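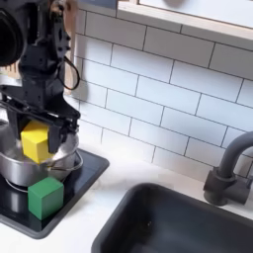 Rodica Crăciun asked whether Flulell could replan in the middle of a grasp without stopping the arm. Yes, it can – and that's the part we're happiest with!

Flulell is a small grasp planner for kitchen counters. Give it a target such as "yellow cube, pot" and it sends waypoints at 10 Hz.

Data: 2461 episodes, 79 held out for testing
Cameras: 2
Known trouble: reflections on shiny pots still confuse the depth filter

Patches go to Dorin Cozma.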